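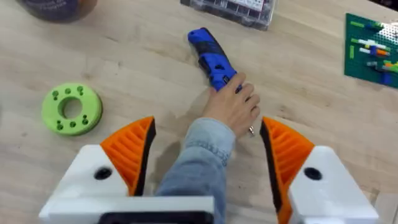

A-yeong Um wrote back within minutes of my first post last night: pegs before holes or holes before pegs? Great question, and I have been thinking about it all through breakfast, so I'm turning my answer into a thread. Get comfortable.

The part is a lime-green ring, flat like a donut, with a big hole in the middle and small features running all the way around the face. I love it. It's the top piece of a seed-tray turner I've been building for the windowsill, which I call the Wadov (long story, named after a street I used to live on).

My answer for A-yeong: clean the holes first. If you tidy up the pegs and then find a hole is tight, you end up forcing things together and snapping a peg you just spent ten minutes on. Ask me how I know. I have a little jar of snapped pegs!

The blue cordless rotary tool is my favorite thing on the whole table. I put off getting one for years and did everything with a craft knife and a rolled-up bit of sandpaper. It worked, but my thumb was always sore and the holes came out slightly egg-shaped.

Speed matters so much more than I expected. Plastic gets gummy when the bit spins too fast. It melts, the melted bit sticks to the next bit, and then you have a fuzzy little collar around the hole that's worse than what you started with. I keep mine on setting 2 and I almost never touch the dial.

Light pressure too. Lighter than you think! I let the bit sit on the plastic, count one breath, lift, look. Touch, breathe, lift, look. It's very calming once you get into the rhythm of it, and I say this as a person who can't sit through a yoga class.

Second thing A-yeong wanted to know was how I hold such a small part steady. For the outside edge I just hold it flat on the table with my free hand, fingers well back. For the holes I like a scrap of that rubbery drawer liner underneath. A dollar's worth of liner has saved me so much swearing.

Also, sleeves. If you work in a denim shirt like I do, fold the cuff back before you switch on. A loose cuff and a spinning bit are not friends. Hair up, glasses on, necklace off.

Someone in my messages said they'd just buy a finished ring. Totally fair! But the edges are the part I enjoy. There's a point where your fingertip goes around and doesn't catch on anything, and it's such a good feeling that I go around again just to check.
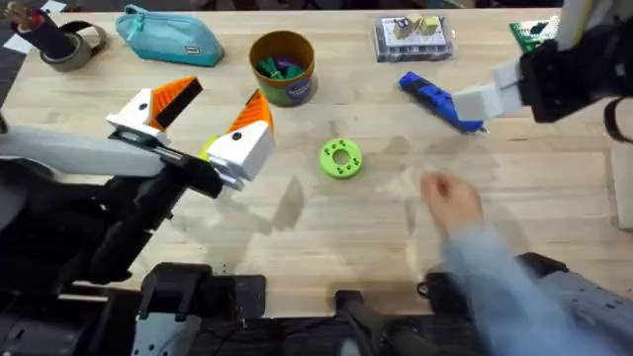
Do you need to sand after using the rotary tool? Only if you want it to look nice up close. The bit leaves a slightly cloudy surface, and a few wipes with fine wet paper will even it out. For a part that lives under a seed tray I skip it.

Okay, the table itself. I get asked about my setup a lot and it's so simple. A light wooden table, the project in the middle, the bits and pieces along the far side. I tried shelves and a pegboard and one of those spinning organizers, and I always drifted back to a plain table with everything in reach.

The teal zippered pouch was a really good decision. Soft cases are underrated! It lies flat, it doesn't roll, and when I go over to the Thursday craft night at Brurlow I zip it up and leave. My old tin used to pop open in my bag every single time.

Gray tape also stays out at all times. I use it for labels, for holding parts down, for picking up plastic dust (wrap it around your fingers sticky side out, pat the table, done). I go through so much of it that I've started buying it by the box.

And paper scraps! I write down measurements on whatever is closest, then lose them, then find them under something else in April. I do own a proper notebook, a lovely one from Bennani, and it has exactly one page filled in. The page says 244 and nothing else. 244 what? I would love to know.

Next up is the base plate, and then a test with real trays. A-yeong has offered me some basil seedlings, which is brave of her. If the ring turns smoothly with the weight on it I'll post the measurements here so anyone can make one.

If you've got a trick for getting dust out of tiny holes, please tell me. I'm using an old toothbrush right now and it's fine, but the bristles are so splayed out that it looks like a dandelion.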